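Folding and Bed Clearing in Shared Rooms: Report on a Student Project

Submitted by Nii Akpalu and Berkay Akgül
20 November 2021

1. Purpose

The project examined how residents of shared housing fold and sort clean clothing when the bed is the only large surface available. The work was carried out within the Household Practice module and follows the pilot study completed in February. The pilot relied on interviews alone. Respondents were able to name the garments they disliked folding but could seldom describe the steps they took, and the present study therefore relied on direct trials.

2. Procedure

Each trial began with a made bed and a pile of mixed laundry. Garments were taken up one at a time, spread, folded and placed in a stack according to type. Small household items were permitted to remain on the bed, as this is the usual condition in the rooms described by the pilot respondents. Participants were not instructed in any particular method. A total of 270 garments was folded over 30 trials.

Shirts were recorded separately from other garments. The step of interest was the first one, in which the cloth is taken by two corners and drawn out until its upper edge is level.

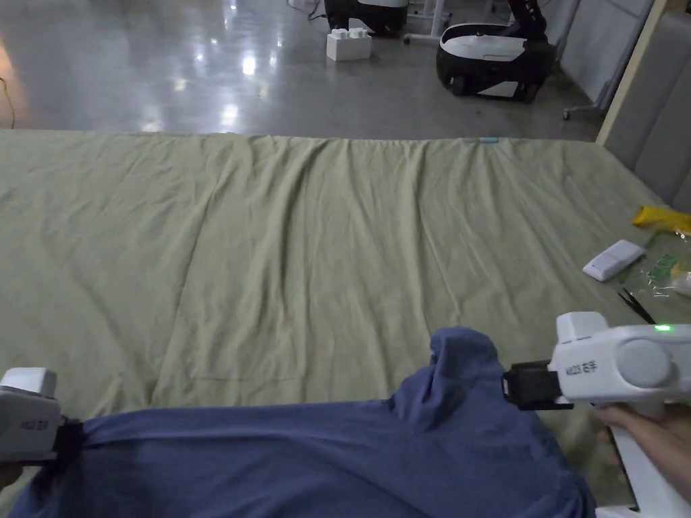
The time taken for this first step varied more than the time taken for any later one. Participants who located both corners before lifting the garment completed the fold with fewer corrections. Those who lifted first and searched for the second corner afterward often laid the garment down again and restarted. Thirteen shirts were restarted more than once, and all were of a soft weave that creases readily.

3. Condition of the bed

The second part of the study concerned the surface itself. A fitted sheet that is not pulled tight gathers into ridges as garments are dragged across it, and these ridges transfer to the lower layer of the fold. Smoothing the sheet between garments corrected the problem but lengthened the trial. Most participants smoothed it only when a stack began to lean.

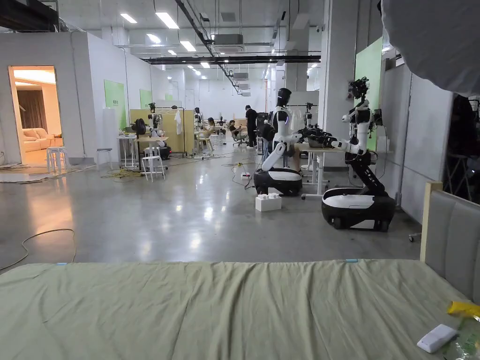

Items left on the bed had a smaller effect than expected. Participants generally worked on the clear side and moved an object only when a sleeve came to rest on it. Remote controls and packaging were pushed toward the edge and were rarely put away before the folding was complete.

4. Recommendations

The authors recommend that the sheet be pulled tight once before folding begins and that finished stacks be placed at the head of the bed. A further series should compare the bed with a table of similar height. The trial sheets and the full table of times have been deposited with the module office.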